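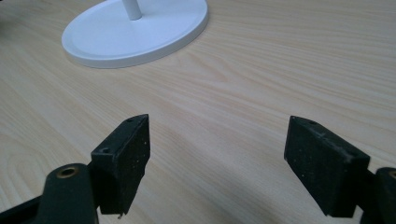

Dreltau Work Table, Pale Grain
Item 2237
Sold and shipped by Jadden

The Dreltau is a table. We have tried to write something more stirring and kept coming back to that. It has a flat top, four legs and a light beige wood-grain laminate surface, and it will hold up whatever you were planning to put down on it, including the things you were only going to leave there for a minute.

The grain runs long and loose across the top, with slightly darker streaks and a few soft swirls. It's a printed grain, and we'd sooner tell you so now than have you find out with a sander. Light shows on it faintly, enough to be pleasant, and it won't throw your desk lamp back in your face.

What it's good for

Sorting parts. Wrapping presents. Taking a lamp apart with full confidence and putting it back together with somewhat less. Small screws show up well against the pale top, a point our repair customers bring up more than any other. Dark tools show up even better. If you lose a black screwdriver on this table, it's under the table.

It also works for eating lunch, though we sell it as a work table and will say no more about that.

The surface

The laminate is Endura, the same grade we use on our benches. It shrugs off coffee, tea, pencil, most glue if you catch it early, and the bottom of a hot mug. It does not shrug off a hot pan, a soldering iron or a craft knife used without a mat. Graça Rocha in our returns department has a shelf of sample pieces that prove all this, and she is not short of craft knife ones.

To clean it, use a damp cloth and a drop of dish soap, then dry it. Skip the scouring pads. Skip the wax too – it has nothing to soak into and will just sit there collecting fingerprints.

The details

Load limit: 100 pounds, spread out. A person standing in the middle to change a light bulb is not spread out.
Legs: 4, steel, with screw-in feet for uneven floors.
Finish: Pale Grain only. We used to offer a walnut one. It showed every crumb and we got letters.
Edge: matching band on all sides, corners eased so you can walk into them and keep your dignity.
Assembly: one person can do it, two people can argue about it. Hex key included.

Putting it together

Lay the top face down on a blanket or the flattened carton. Start all the leg bolts by hand before you tighten any of them. Then tighten them in turn, a little at a time, and stand the table up with help. Adjust the feet last, once it's where you want it to live. Dragging it across the room afterward is how feet get bent, and bent feet are not covered.

What buyers say

"Bought one for the sewing machine and one for the mess around the sewing machine. Both full." – Filipa Moreira

"Solid. The color is a touch lighter than I figured from the catalog, which my wife likes and I have come to accept." – Erasto Mugo

"One foot was missing from the bag. They sent me six. I now have spare feet for a table I don't own." – Janaka Debnath

Questions we get

Can I cut it down? You can, but you'll be looking at bare core along the cut, and the warranty stops at the saw. Matching edge band is sold by the roll.

Does it match the Lappalainen shelf? Close. Side by side in daylight the shelf is a little warmer. With books on it you won't notice.

Can I drill through the top for cables? Yes. Put masking tape over the spot first, drill from the good side and go slowly. Measure before you drill. Mafalda Pacheco at our parts counter can sell you a plastic grommet to finish the hole, or a bigger one if the first hole wandered.

Ordering

We cut the tops in batches of 800, and the next batch is due in November. Until then we ship from what's on the racks. The table comes in one flat carton with the legs packed alongside the top, and the driver will bring it as far as your front door. Stairs are between you and the carton.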